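Chapter 4
Fixed Costs, Variable Costs, and the Price of Breakfast

Settimio Vitale opened his café in Trastano with 27 chairs, a secondhand counter, and a firm belief that toast was free money. Bread was cheap, people were hungry, and he charged a price that made his sister wince. By March he was selling plenty of toast and could not pay the rent.

His bookkeeper, Carola Stüber, asked what a slice cost him. He told her the price of a slice of bread. She asked again, more slowly.

The trouble is that a business pays for two kinds of things. Some bills grow with every order: bread, butter, jam, paper napkins. Others arrive in the same amount whether the place is packed or deserted, and landlords are known for their consistency in this respect. Settimio had counted the first kind and hoped the second would take care of itself.

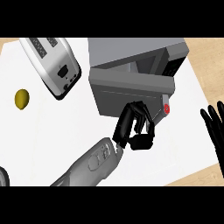

4.1 Costs that stay put

A fixed cost does not change with the amount produced over the period we are looking at. Rent is the classic case. So is the monthly payment on equipment - a toaster bought on credit costs the same in a slow month as in a busy one, and it will not offer a discount for being ignored.

Suppose the café's fixed costs come to $382 a week. If Settimio sells a single order of toast, that order carries the whole $382. If he sells 382 orders, each carries one dollar. The total has not moved at all, but the fixed cost per order has dropped sharply. Economists call this "spreading the overhead."

Problems 19 and 23 at the end of the chapter return to his accounts, which get worse before they improve.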